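September, 6:40 a.m.

Coffee, then straight back to the clearing task. The question is still the one Beverley Furnival wrote on the whiteboard in spring: can a machine clear a table it has never seen before. Not a sorted bin, not a fixture with pins. A table, the way people leave them.

Overnight the Rekivlow policy finished 900 simulated episodes. It completed 320 of them, where complete means every object ends up in its assigned place and nothing goes over the edge. The same policy does very well on blocks. Blocks have parallel faces and the fingers close on parallel faces. Household things mostly don't, and the score drops as soon as they come in.

Went through the failure logs before breakfast. Tapered shapes are the worst group. The fingers meet a slope, the contact point slides toward the narrow end, and the part squirts out. Clive Fairclough wants softer pads in the contact model. I think the approach angle is wrong and pads will hide it. We agreed to test both, his first.

Thin items next. A pen lying flat gives the gripper very little height to work with, and the planner keeps a clearance margin that I set too high in the first place. Lowered it and queued 58 short runs on pens only. Should have done this a week ago.

Also reread the Zariņš notes on shop-floor kitting. Their line works, but a person lays the parts out before the arm starts, and that person is most of the labor. If I have to tidy the table so the robot can tidy the table, I haven't saved anything. Same objection to the Fleltano demo – good motion, very considerate table.

11:15. Loaded one of the mixed layouts to check the start pose.
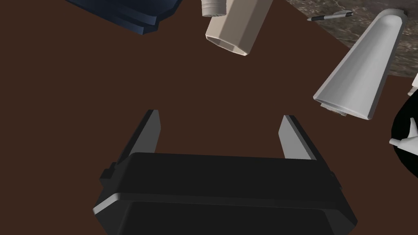

Mixed layout, start pose. Fingers open, nothing picked up.

The gray cone goes on the regression list, and so does the pen on the stone surface. The hollow hexagonal piece ought to be the easy one, provided the planner chooses opposite flats and stays off the corners. It chose corners in two of the logs I read.

Told Beverley my answer for now: one known object, yes; a whole table, no. She asked for a date. I didn't give one. Next batch is 4,000 episodes with the new margin, starting after lunch if Clive is off the cluster.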